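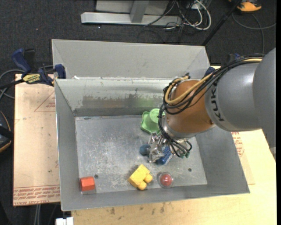

A KUKA arm reaching into a grey metal bin, with a red cube near one of the holes in its floor.

Home | Moving abroad | Cost of living | Renting | FAQ | Contact

Cost of living rankings: your questions
By Sânziana Radu
Updated April

Every spring my inbox fills up with links to the same sort of list. "Zellthorpe is now the ninth most expensive city for newcomers!" Readers want to know whether they should cancel the job offer. My answers tend to disappoint, so I've put them all on one page.

Are the rankings any use at all?

A bit. If a city sits near the top of three separate lists, it is probably dear. Past that I wouldn't lean on them. The difference between 14th and 22nd place is often smaller than the difference between two streets in the same town.

Who are they made for?

Mostly for employers who send staff abroad and need to work out an allowance. The shopping basket reflects that. You'll find international school fees, imported cheese and dry cleaning in there, and a furnished flat in a district where you may never set foot. If you are moving on your own money with two suitcases, you are not the person they had in mind.

Why did my city jump so many places in a year?

Check the exchange rate first. Most lists are worked out in one currency, often the US dollar. If the local money gets stronger, the city "becomes expensive" overnight, even though the baker hasn't touched his prices. People paid locally won't notice a thing. People living on savings from home certainly will.

Lullex came out cheaper than Zellthorpe. Is it?

On paper, yes. I lived in Lullex for two winters and my rent was 225 a month lower than it had been in Zellthorpe. My heating bill took a good part of that back, and then there was the train, because the work was all in Zellthorpe. I'm not saying Lullex is a bad choice. I'm saying the list had no line for the train.

What does a one-bedroom flat cost in Zellthorpe?

The figure going round is 772 a month. I have asked where it comes from and been pointed to adverts, which tell you what landlords hope for. Some people pay less because they signed years ago. Others pay more, since the advert left out the service charge. Ask for the full monthly sum in writing, with water and bins included, before you view anything.

What does it mean when a city scores 100?

Usually that it's the base city and everything else is measured against it. It doesn't mean full marks, and it doesn't mean 100 of anything. A score of 80 should mean that the same basket costs a fifth less than in the base city. Whether you'd ever buy that basket is another matter.

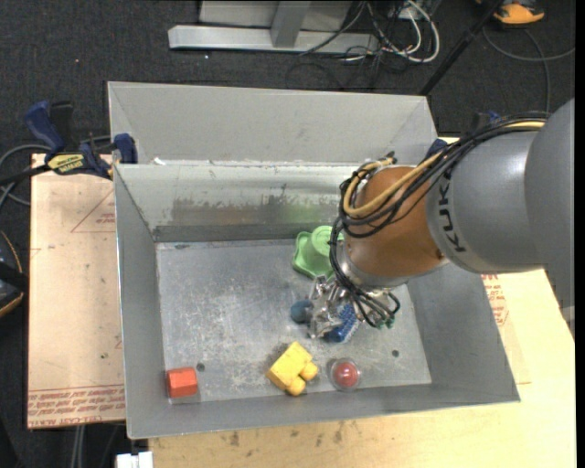
The arm's gripper over a blue toy in the bin, with black and yellow cables running across the joint.

What about websites where the public send in prices?

I look at them, with one eyebrow up. Find out how many people have reported and when. A page built on a handful of entries from three years ago looks just as tidy as one built on 400 from last month. Restaurant prices are usually decent. Childcare is often hopeless – I've seen a nursery's daily rate entered as the monthly one, and it sat there all summer.

Is the Husar district really "affordable and up-and-coming"?

It has been up-and-coming for as long as I've been writing this page. The flats are cheaper, true. The last tram goes at 11.40 in the evening, so if you work late shifts in a kitchen or a hospital, price in some taxis before you sign.

Should I ask my employer for more because of a ranking?

You can try. It may help if the firm already uses that ranking. I'd sooner bring a list of real costs: rent, deposit, health cover, travel, flights home. It's harder to wave away.

Do the lists count tax?

Many don't, and it's the first thing I look for. A city with cheap bread and a heavy tax on wages can leave you worse off than a dear one where you keep more of your pay. Look at what lands in your account after deductions.

So where do you get your own figures?

Supermarket websites, one letting agent I half trust, and readers. Prices for Plernari are thin at the moment – if you live there and can send me a recent rent, a gas bill and the cost of a monthly bus pass, please do. Take your name off the bill first.

Can you tell me whether I can afford to move?

No. Send me your budget and I'll tell you which lines look too low. It's nearly always the deposit.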